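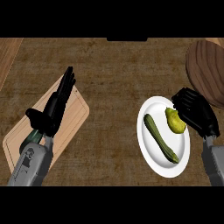

A kitchen surface keeps a kind of diary, and this week we are going to learn how to read one. Our subject is stains in the home - what they are made of, how they get into a material, and when you should leave them alone. Most of you will meet this problem in front of a table, so the table is where I like to begin. Look at the mottled brown top, with its darker smudges and its lighter tan patches, and ask yourself which of those is the "real" color. It is a harder question than it sounds, and people who reach for the sandpaper before they have answered it are usually sorry by dinnertime. Even the round board in the corner, with those reddish brown streaks curving through the grain, could fool a beginner into scrubbing at something that belongs there.

Household Materials and Their Care
Handout for Week 2: Stains, Marks and Patina

Before you read on, please dig out your notes from last week on finishes. I know some of you missed the session because of the trouble with the Follcombe bus, and I have left spare copies in the tray by the door. Everything below leans on the difference between a finish that sits on top of the wood (varnish, shellac, most lacquers) and one that soaks in (oil, and to some extent wax). If that is still a bit foggy, don't worry, we'll go over it again, but do have a look first.

What we mean by a stain

In everyday talk a stain is any mark we didn't want. For this course I'd like us to be a little fussier. A deposit sits on the surface and can be lifted off: flour, dried soup, candle wax. A stain has gone into the material and colored it. Damage has changed the material itself, as a scorch does, and no cleaner on earth will bring back wood that has burned. Plenty of marks are two of these at once, and you will save yourself a great deal of elbow grease by working out which part you are dealing with first.

The common ones on wood

White rings and cloudy patches. These are nearly always moisture caught in the finish, and the wood underneath is usually perfectly fine. Give them time before you do anything at all. I have seen rings fade on their own over a few days in a dry room. If one stays put, rub lightly with a soft cloth and a little paste wax, going with the grain.

Black or blue-gray marks. Here the water has gone through the finish, and often iron has come along with it, from a pan or a nail or a damp can. Iron reacts with the tannins in woods such as oak and makes a dark compound, which is the same chemistry people once used for writing ink (I do love that fact, and you'll hear it again). Oxalic acid is the usual treatment. We will use it together in class, with gloves and the windows open, so please don't try it at home before then.

Grease. It darkens bare or oiled wood and makes it look a touch see-through, like a paper bag that has held a doughnut. Cover the spot with a dry, absorbent powder - cornstarch will do nicely - and leave it overnight. Brush it off and repeat as often as you have patience for.

Sun fading. This one tends to get noticed when somebody moves a lamp or a fruit bowl after several years and finds its shape underneath. Some woods go paler in sunlight and some, like cherry, go darker. You can't clean it away, but you can sometimes even it out by letting the covered part catch up.

A word about patina

Shota Tamura, who taught this course before me, used to bring in his grandmother's sideboard drawer, made in 1909, and pass it around the room. The front was nearly black near the pull and honey colored at the corners. Half the class would want to clean it and the other half would be horrified, and he let them argue for a good 15 minutes before he said a word. I don't have the drawer, sadly, but I'd like us to have the same argument. Think about an old piece you know well and come ready to defend it, or to confess that you'd strip it tomorrow.

A test you can do at home

Pick a hidden spot, such as the underside of a shelf or the back of a leg. Put one drop of water on it and watch. If the drop beads up, the finish is still doing its work. If it soaks in and leaves a dark spot, the wood is open and will drink up whatever you put on it, cleaner included. Wipe it dry and check again after 30 minutes. Write down what you find, with the room and the kind of piece, and don't be shy about dull results, they are every bit as useful to us.

For next time

Read the chapter on textiles in the Wimton reader, as far as the section on wool. Bring an old cotton rag, a pencil and your water drop notes. If you own a scrap of oak, bring that too, and we'll see if we can make a little ink.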